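Vadow: an open word list for small-town crossword makers

Vadow is a plain text list of over 2,000 words and short phrases, scored for how fun they are to find in a crossword grid.
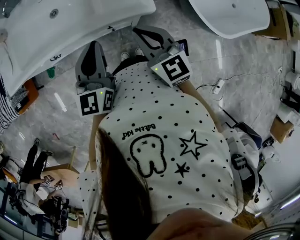 I started it while building puzzles for the Flallness newsletter, when every list I could get was stuffed with rivers and Latin bits that no solver enjoys. So these are kitchen words, weather words, things kids shout at the pool, and a lot of food (so much food!).

What's in the download

words.txt, one entry per line, a semicolon, then a score from 1 to 4
phrases.txt, 389 entries, same layout, spaces removed
dropped.txt, words I took out and may bring back

A score of 4 means I'd happily build a corner around it. A 1 is glue, so use it when you're stuck and say sorry to your solvers.

Using it

The files load straight into Drollato, and into any grid program that takes semicolon lists. Set the minimum score to 2 for an easy puzzle. Words with apostrophes are stored without them.

Known gaps

Sports is thin and so is music. Plurals are patchy after the letter R, and I'm still working through those.

Free to use, change, and share. New words are very welcome, long ones most of all!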